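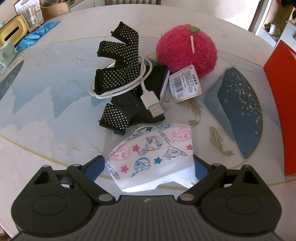
Ticket 471: Room 374, key card opens wrong door

September 6, 2025, logged by Miroslava Dmytriv, front desk, Harasym Guest House

Guest in 374 reports that her card won't open 374. It does open the linen cupboard opposite, where she has kindly left her suitcase.

Step 1. Re-coded card at desk. Cupboard still opens. Room does not.

Step 2. Issued a fresh card. Same result, though the guest is now on first-name terms with the towels.

Step 3. Rang Tivance support. Khang Tiêu asked whether we had tried re-coding the card. We had.

Step 4. Khang found that April's update had swapped the two lock numbers. He swapped them back and I re-coded both cards. Room opens, cupboard doesn't.

Housekeeping now can't get at the linen. Master card needs re-coding too, passed to Valentyna Kostiuk.

Status: open (the ticket, and for now the cupboard, with a wedge)

Filed under: Guest Rooms > Locks & Keys

Recent tickets
Lake-side balcony door sticks
Breakfast toaster trips lights on second floor
Grisgate shuttle times wrong in lobby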